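The Sutcliffe Inheritance

By the time the lawyer got to the accordion, Vaughan Tautahi had stopped pretending to be sad.

"And to my nephew Vaughan," she read, "the accordion, on the condition that he learns to play it."

"How would anyone check?" said Vaughan.

The lawyer turned a page. Aunt Sutcliffe had thought of that. He was to perform one complete tune in front of her downstairs neighbor, Doğukan Eren, who would sign a form. Until then the money stayed where it was, and so did the apartment, and so did the cat, whose name was Flallomus and who had never liked him.

He took the accordion home on the bus. It needed its own seat. A woman with groceries looked at it and then at him and moved up front.

Doğukan Eren was a retired piano tuner with 44 years in the trade and a face like a closed shop. He opened the door in his slippers that November evening and listened to Vaughan explain the arrangement, which he already knew, having helped write it.

"She said you were lazy," he said.

"She was fond of me."

"She said that too. Come back when you have a tune."

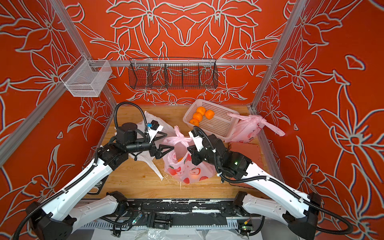
Vaughan came back in four days with something he called a waltz. Doğukan heard it through to the end with his eyes shut, and then asked what it was.

"It's a waltz."

"I counted. Sometimes there were three beats. Sometimes there were more."

"It's a modern one."

"Go home," said Doğukan.

All winter it went like that. Vaughan bought a book. He bought a second book, for children, and found it more his speed. The people upstairs left a note, then a longer note. In February he played "Clementine" straight through without stopping, alone in his kitchen, and was so startled that he sat down on the dish rack.

He went over that same night. Doğukan put the cat off the good chair and sat in it. Vaughan played. Flallomus left at the second verse, but she left at a walk.

"Well," said Doğukan. He got out the form and a pen, and held the pen for a while. "You know what's in the account?"

"No."

"258 dollars."

Vaughan looked at the accordion. "And the apartment?"

"Rented. It's paid up to the end of the month."

"So what I get is the cat."

"The cat I was going to ask you about," said Doğukan. "She's settled here." He signed, blew on the ink, and slid the form across the table. "Do you know any others?"

Vaughan knew half of one. He played that.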